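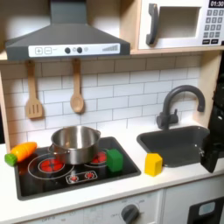
About Kovstead

Kovstead is a small robot manipulation company. We test robot arms and grippers on household tasks for the firms that build them, and we write up what went wrong. Most of our work is done at toy kitchens, because they put a sink, a stove, a hood, shelves and doors within reach of one arm. Things get picked up, put down, moved from the stove to the sink and back. A customer gets the full record of a test, including the runs that failed.

How we started

Vusumuzi Molefe and Fanni Deák founded the company after working together at a maker of packaging machines. The first customer was Olta, which wanted to know why its gripper did well in its own lab and badly everywhere else. We rented two rooms above a print shop and set up one arm. We now have the whole floor and 16 people.

The January fault

Customers ask about this before they sign, so we keep the account here.

In January an arm at our second station drove its gripper down into the counter of a play kitchen and kept pushing. The task was to lift a toy block out of the sink and set it beside the stove. At 4:40 in the afternoon the arm came in too low, missed the sink and met the counter. The force limit should have stopped it at once. It did not. The arm pressed for several seconds until Deok-su Min, who was at the station, hit the stop button. The counter cracked, one gripper finger bent, and a wood chip struck Deok-su on the wrist. He had a small cut and was back at work the next morning.

We shut down every station that evening and kept them shut while we looked for the cause. There were two.

The first was the height. The kitchen had been swapped that morning for one with a slightly lower sink rim. The new measurements were typed in for the stove side and left unchanged for the sink side. The arm was working from a mix of two kitchens.

The second was the force limit. A controller update from the week before had put the limit back to its default, which is meant for a much heavier gripper. We had a check for this, but it ran only when a station was started cold. Station two had been left on overnight, so the check never ran.

Tuva Løken, who now runs safety here, went back through the logs for the weeks before the fault. She found 71 contacts with a counter or sink edge that were harder than they should have been. None had stopped the arm and none had been reported. People had seen some of them and taken them for clumsy grasps. That part bothered us more than the broken counter did.

What changed

The force limit is read back from the controller before every run, whether the station was just switched on or has been running all day. If the number does not match the one on the station card, the arm will not move.

Any change of kitchen, counter or sink now means a full touch-off. The arm moves slowly to set points on the stove side and the sink side, and a second person signs the sheet.

Hard contacts are counted automatically. Three in one session close the station until someone has looked at the gripper, the fasteners and the logs.

Each station has a clear shield on the operator's side and a second stop button at the door. Eye protection is worn whenever the arm has power – visitors too.

The new routine costs us time. Before January a typical station finished about 81 runs in a shift, and now it finishes fewer. We have not tried to win the difference back, and our quotes are based on the slower pace.

Since the stations reopened we have logged 164 stops by the force limit. We read every one of them. Most are light touches on a sink rim or the bottom of a pot. We would like the number to be lower, but we do not raise the limit to get there.

Who we are

Vusumuzi Molefe manages the company and the customer contracts. Fanni Deák leads engineering. Tuva Løken is responsible for safety and can close any station without asking either of them, which she has done twice. Deok-su Min runs the stations and trains new operators. Vichien Kaewmanee builds and repairs the fixtures and grippers. He came to us from Jitpraphai, where he serviced welding cells.

Working with us

We take on test work for gripper makers, arm makers and software teams. Current customers include Olta and Tundel. If you send us a gripper, please send its rated force and a spare set of fingers with it. The full January report, with the log extracts and Tuva's notes, is available on request to customers and to anyone running similar equipment.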